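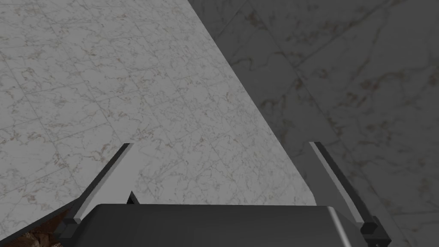 Wrist view from the simulator, gripper open and nothing in it yet.

I've spent most of my evenings since August collecting demonstrations for the Plellow project, and as of 2024-09-19 we have 2,239 of them saved. Almost 798 are mine. The rest came from Tamsin Nakamura and Musa Odukoya, who are both faster at it than I am.

The work is simple to explain. You steer the simulated arm by hand, do the task once, and save the run. The learner gets the wrist view and the commands you gave, and later it has to produce the commands by itself. A run takes me a minute or so if I don't fumble it.

I used to throw away every run where I hesitated. Musa talked me out of that. His point was that the learner will end up in awkward positions too, and if it has only seen clean approaches it has no idea what to do next. So now I keep the slow ones, and I only delete a run if I gave up partway through – those go in a separate folder in case we want them.

The floors and walls were Tamsin's idea. We had been using flat grey everywhere, and the first model we trained got confused as soon as anything had a pattern on it. Now there's marble, and the light falls differently on different surfaces. It makes the wrist view harder to read at first. I got used to it after 8 sessions.

Next job is going back over the labels. I found 5 runs last night with the wrong task name on them, all mine, all saved late. Yabsira Zeleke has offered to write a check for that, and until it's ready I'm reading through the list by hand.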